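Our day out at the robot open day

Have you ever watched someone put the shopping away? It looks like the easiest job in the world. You open a door, you pick a thing up, you put it down, you shut the door. I must have done it a thousand times without thinking. Then I went to the open day at Cladis on Tue 1 May, and I haven't looked at our fridge in the same way since!

Cladis is a robotics workshop on the edge of town, and once a year they let everybody in. There were 277 of us this time, plus a queue for the toilets. At the door you got a sticker and a map, and then you could wander about as you liked. The first stop was a table of old motors you were allowed to take apart (I could have stayed there until tea time). The second was a wall of sensors, and the third was the room we had all come for, where a robot called Joka was working in a pretend kitchen.

We stood behind a rope. "Please don't shout instructions," said the lady from the workshop, so of course everyone whispered them instead. Left a bit! Up a bit!

Fridge, desk, drink and robot:

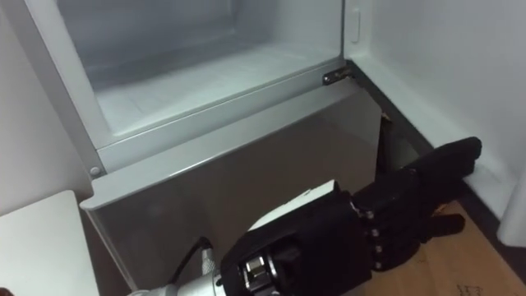
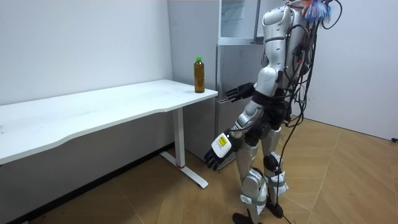
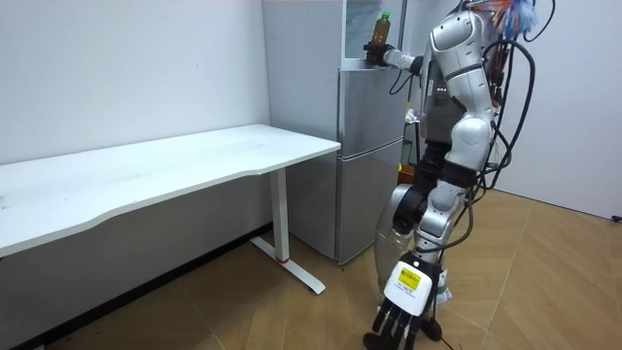
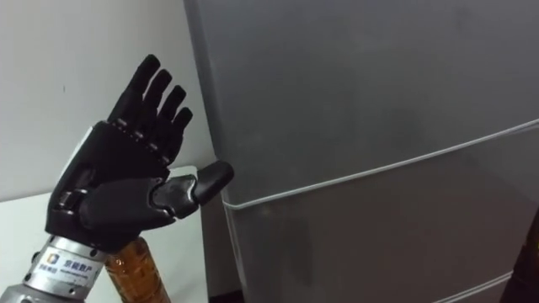
Hands are the part I really want to tell you about, as they are much harder to make than legs or heads. Hold yours up and wiggle it. Every place where a finger bends is a joint, and a robot hand that works like ours needs joints too. Look at the one raised next to the big grey fridge in the last picture: four black fingers going up, with little gaps where they bend, and a thumb sticking out sideways. The thumb is the clever bit. Try picking up a bottle with your thumb tucked into your palm and you'll soon see why the builders at Cladis didn't leave it off.

The make of hand they talked about most was called Handent, and there was a spare one on a stand by the exit that you could shake hands with. It was stronger than I expected and colder too. A boy in front of me asked if it could play the piano. The answer was "one tune, badly".

So how does a robot know how hard to squeeze? Think about a plastic bottle of drink. Squeeze too softly and it slides through your fingers. Squeeze too hard and it crumples, and if the lid is loose you get a wet sleeve. Your skin tells your brain what is going on, over and over, so fast that you don't notice. A robot can have small sensors that measure the push on its fingers, and a computer reads the numbers and tells the motors to grip more or to ease off. At Cladis they had a screen where you could pinch a rubber pad and see your own number come up. You had to try to hit exactly 50. I got 597 on my first go, so I would have been terrible with an egg.

Then there's the question of where things are. You and I just look. A robot looks as well, with cameras, but it has to work out from the picture how far away the shelf is and where the edge of the door is. Shiny things can be a nuisance, because they reflect the room, and see-through things can be worse. Next time you walk towards a very clean glass door, you'll know how the robot feels.

The last thing is practice. When you learned to pour your own milk, you probably spilled a lot of it. Robots practise too, and the people at Cladis told us they like to see the same job done 100 times before they change anything. They write down each try, the good ones and the silly ones, in a big blue notebook. Their software for sorting all those tries out is called Xavier, and I did ask whether it was named after a person. It was named after a goldfish.

If you want to have a go at home, put on a pair of thick oven gloves and try to move a plastic bottle from the table to a low shelf. Empty bottles only, please! Then shut one eye and try it again. Ask someone to write down how many times you drop it.

There is another open day in October, when the piano will be out. Children get in free, and you need a grown-up with you. Wear shoes you don't mind standing in for a long time, and go to the motor table early, before all the good screwdrivers have been taken.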